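# Bavumville workshop members build a two-armed robot to pick up litter at home

A home-built robot with two arms is being put to work on living room floors in Bavumville, where members of the Andel shared workshop have been meeting since December.

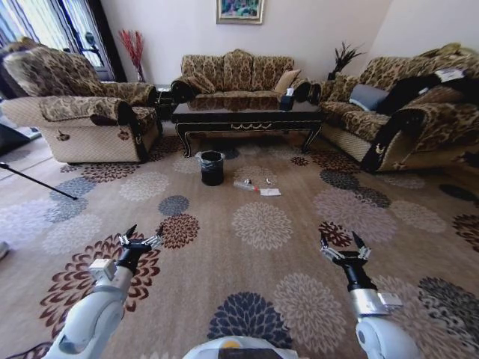 How much does a build like this cost? The group has spent $1,092 so far, most of it on motors and the parts for the wrists.

Liesbeth Postma and Teun Smits started the project after Postma's mother had trouble bending down to reach things on the floor. The two wanted a machine that could pick up small items and drop them in a wastebasket. Fenna De Smet joined a few weeks later to write the control software.

The robot has white arms, each with a black two-fingered gripper. The finger pads on the left one are metal. Smits said rubber pads gave a better hold on plastic bottles but picked up lint from carpet and had to be wiped every few tries.

Tissues are harder than bottles. A crumpled tissue changes shape when the fingers close, and the software sometimes decides it has missed and lets go. De Smet has rewritten that part twice and is working on a third version, which waits a moment longer before checking the grip.

Patterned rugs are the other problem. The workshop has a plain gray floor, and the robot did well there from the start. On a rug with large printed flowers, it reached for light petals as if they were scraps of paper. De Smet collected 860 pictures of rugs from members' homes and used them to retrain the part of the software that finds objects. She said false grabs are down but still happen, mostly in the evening with lamps on.

The arms were assembled on the long bench at Andel from a mix of bought and printed parts. Van Hecke, a machine shop two doors down, cut the base plate and charged only for the metal. The first plate bent under the weight of the battery – the second is thicker and has held up.

Home trials are limited to 10 minutes at a time, with one person at the stop switch. Pets and small children have to be in another room. The robot moves slowly, and a single bottle can take close to a minute from first reach to drop.

The group keeps a written log of every attempt. It listed 151 as of May 12, 2024, with notes on what was picked up, what was dropped and what was running at the time.

Postma said the next job is a quieter fan for the computer. After that the group plans to work on flat things such as receipts, which the grippers tend to push along the rug.

Andel members can see the robot at the workshop on open evenings. The parts list and drawings are in a binder by the front desk and may be copied.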